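The Kitchen at Tevcombe

I learned the kitchen at Tevcombe better than I have ever learned my own, and it never existed! It lived on a server in the basement and came up on my screen every morning, with its marble counter and its plank floor, and I loved it from the first week.

The job advert had said "demonstrator". I thought that meant standing in a department store with a blender. It meant sitting in a room above a bicycle shop with a controller in each hand, moving an arm through a kitchen made of numbers, so that another set of numbers downstairs could learn how it was done. We called the learner Kokar. I never found out where the name came from, and by the time it occurred to me to ask I had been saying good morning to it for so long that asking would have felt rude.

A day's work was a list. The list came from a program called Grekis, which shuffled the kitchen overnight and left us whatever it had dreamed up. Pick up the spoon. Move the spray bottle. Lift the vase and put it down again a hand's width to the left. You did each one start to finish, pressed the pedal under the desk, and it was saved as an episode, good or bad. Then the counter blinked and everything stood somewhere else.

I was terrible at it to begin with. My first morning produced 15 episodes, and in most of them something ended up on the floor. But what a feeling when one came right! You would bring the fingers down, and wait, and close them, and the thing simply came with you, as if it had been hoping you'd ask.

The others had their favourites. The woman at the next desk liked anything soft. The man by the window, who had driven cranes, liked height, and would take a spoon almost to the ceiling before he set it down (he was told to stop, because Kokar had begun doing it too). Mine was the vase. It was the plainest object in the whole library, white all over, with no pattern to help you judge how far away it was. You had to come at it from above and trust yourself.

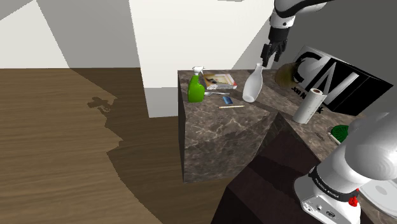 I had my own way with it. I would stop just over the neck, fingers open, and let go of my breath before I went any lower. It wasn't in the instructions. It was only a thing my hands wanted, the way you pause with a key before you put it into a lock in the dark. Half a second, perhaps. Then down, close, lift.

In January they told us Kokar needed more vases, and I put my hand up so fast I knocked over my tea. I did nothing else for weeks. Grekis gave me clutter on every side, things to catch a knuckle on, paper towels standing where I wanted to swing my elbow, and I threaded my way through all of it. I got so I could tell from the first inch of movement whether an episode would be worth keeping. At home I picked up the milk from above, by the lid, and my daughter asked me what was wrong with my arm.

By the end my tally was 2,826. Of those, 518 were marked as failures, and I asked whether they would be thrown away. Oh no, said the engineer, those went in as well, with their labels on. Kokar ought to know what a slip looked like. I found that wonderful. I went back to my desk thinking of every cup I had ever dropped and wondering who might have made use of it.

They called us all downstairs on 5 April 2021. The basement was smaller than I had imagined and smelled of warm dust. The team had pushed two desks together, and on the big monitor was our kitchen, with the arm waiting in it and no one at the controls. Khổng had sent cakes. (Khổng was the firm that paid for the electricity, as far as I understood it, and the cakes were very good.)

The engineer typed a line and sat back. There were to be 30 attempts, with the counter shuffled between each. The arm woke and swung across, quite briskly, much quicker than any of us had ever dared. The crane driver folded his arms. My neighbour took hold of my sleeve.

It came in over the vase with its fingers open, and it stopped.

"It always does that," said the engineer. "Just there. We've looked and looked, and we can't find what it's waiting for. It isn't calculating anything. We could probably train it out."

I said I'd rather they didn't, and my voice came out so loud that everybody turned round. On the screen the arm hung where it was for half a second longer. I had let out my breath without noticing. Then it went down and closed its fingers, and the vase came up off the marble, and I clapped until my hands were sore, with 29 more still to go.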